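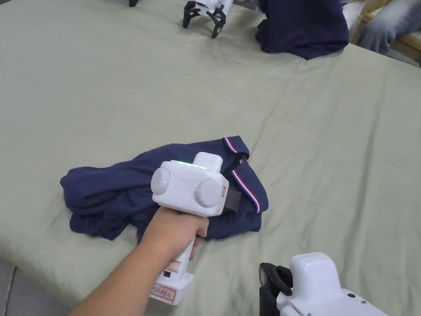 It took me until Wednesday to learn to fold a shirt, which is a strange thing to write at my age, having folded my own laundry (badly, but still) for most of my life. I mean fold it the way a robot might learn from, with a gripper in each hand and my fingers kept out of it entirely.

I signed on at Cundeck in April, mostly out of curiosity and a little because Siebe Lambrechts wouldn't stop telling me how relaxing it was. Siebe is a patient man who could probably find a tax form relaxing, so I should have been warned! The work is simple to explain. You hold a white handle that has a pair of jaws on the end, you pick things up with the jaws, and whatever you do with them is recorded so the robot can have a go at it later. One good fold is one episode. A bad fold is also an episode, but it goes in a different pile and you do it over.

We've been on polo shirts all week, navy ones, and I've come to have feelings about polo shirts. A plain T-shirt is forgiving. A polo has that collar, which stands up when you want it down and flops over when you'd like something to grab. Every episode starts with the shirt in a heap on the green cloth, and it has to be a real heap, the kind you'd find on a bedroom floor. My first ones were far too polite. Hưng La, who trains the new people, picked one up, scrunched it into a ball and dropped it back down, and said that was more like his house.

His advice was to go for the collar first. The striped edging shows up nicely against all that navy, so you can find it even when the rest is a lump, and once you have hold of it you more or less know where the shoulders must be. I'd been hunting for the hem, because that's how I do it at home, and I kept ending up with a sleeve. Since I switched I've been getting through 50 good ones in a shift, and Siebe, who is too kind to say so, gets through a good many more.

The hardest part is slowing down. My hands want to flick and shake the fabric out, as my mother did, with a big snap over the bed, and the robot can't do that (or not yet, anyway). So you press the jaws into the cloth, close them, wait a beat, lift. If you lose the collar you don't panic and stab at it, you let go properly and come back. Hưng likes to keep a few of those recoveries in, so long as they're calm ones. He says a robot that has only ever seen perfect folds has no idea what to do when it drops something, and I thought about that all the way home on the bus.

Our batch of polos stands at 460 good episodes now, and the Cledinwood people, who began well before us, are at 1,321, as Siebe mentions at lunch more often than he needs to. Next up is towels. I've been practicing on the kitchen table with a pair of salad tongs, and I'm sorry to say the tongs are winning.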